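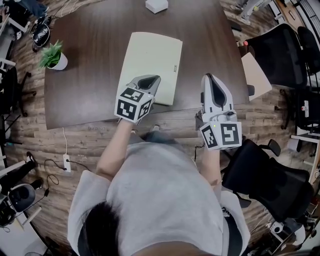 A cream-coloured board on a dark brown wooden table

By Povilas Raudsepp
Last revised in February

The Vurnbridge School Leaving Certificate is a secondary school qualification taken by pupils in the Vurnbridge district at the end of their final year of compulsory schooling. It is set and marked by the Adville Examinations Office, which also keeps the register of results. Schools in the neighbouring district of Tundari may enter pupils by agreement, although most continue to use their own leaving test.

The certificate replaced a system under which each school wrote its own final papers. Employers and colleges had complained that marks from different schools could not be compared, and a review led by the former head teacher Kļaviņa recommended a single set of papers. The first common examination was taken by 448 pupils. Entries later rose to 520, the highest figure recorded, before falling as two of the smaller schools merged.

Pupils sit written papers in English, mathematics and science, together with one subject of their choice. Each paper is marked out of 100. A practical element in science is assessed by the pupil's own teacher, and a sample of the work is sent to Adville for checking. The lowest mark for a pass is 34 in any subject, and a pupil who falls below it in one paper only may resit that paper the following February. Papers begin at 9.30 in the morning, with extra time granted to pupils who have a recognised need.

Results are issued to schools before they are released to families. A school may ask for a paper to be marked again by a second examiner, whose mark stands even where it is lower than the first. Requests from parents must be made through the school.

The certificate has been criticised for the weight it gives to written work. Teachers of art and music have argued that the single chosen subject leaves too little room for their courses, and a proposal to allow two chosen subjects was put to the district. It was deferred pending a study of staffing costs. The format of the mathematics paper was changed separately, when the section on mental arithmetic was removed and a calculator allowed throughout.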